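Section 4. Picking Up and Holding Long-Handled Tools

By now your Ikum hand-held gripper should be charged, paired and sitting comfortably in your hand, and we hope you've had a little fun opening and closing it on pencils and paper cups. Long handles ask for a bit more patience. A mop or broom pole wants to swing and roll, and it will happily tell you when your grip is off center! Take your time with this section, and go through it once slowly before you try it at working speed.

Before you start

Clear yourself a patch of floor with room to turn. If you are practicing a cleaning task, set out the other things you'll want, such as a dustpan and a bottle of cleaner, a little way ahead of you where they won't get kicked.

Caution: Keep fingers, sleeves and loose cords away from the black pads whenever the gripper is switched on.

4.1 Seating the pole

1. Open the pads all the way and bring the gripper in square to the pole. Coming in at a slant is the most common trouble our new owners write to us about, and it is very easily cured.

2. Let the pole settle into the middle of the notch before you close. Looking down over the gray body, you want to see the metal running straight out ahead of you.

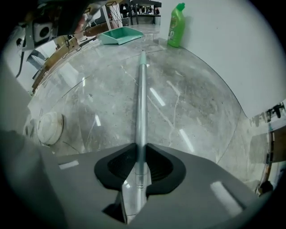

3. Close gently until you feel the pads meet the pole, then stop. Squeezing harder won't help much with a smooth metal handle, and it does tire the hand.

4. Tilt the gripper a little to each side. If the pole rolls, open up, move it back to the center and close again.

Note: A pole with a clamp or a raised ring on it can be held close to that part, but try not to close the pads half on and half off the ring.

4.2 Checking your hold

Once you're happy with the grip, check it from the handle end as well. Both pads should sit against the pole, with their grooved faces turned inward, and the shaft should rise from between them without leaning.

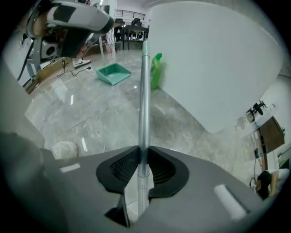
Photo: Lempi Rantala for Ikum

5. Hold still for a slow count of 3, watching the far tip. A small wobble is fine, and you'll soon learn to steady it with your wrist.

6. Make a few short, easy strokes, keeping well clear of anyone working near you.

7. When you're done, lower the pole all the way to the floor before opening the pads.

If the pole keeps slipping, wipe the pads with a soft, dry cloth and go back to step 1. For worn pads, see Section 7.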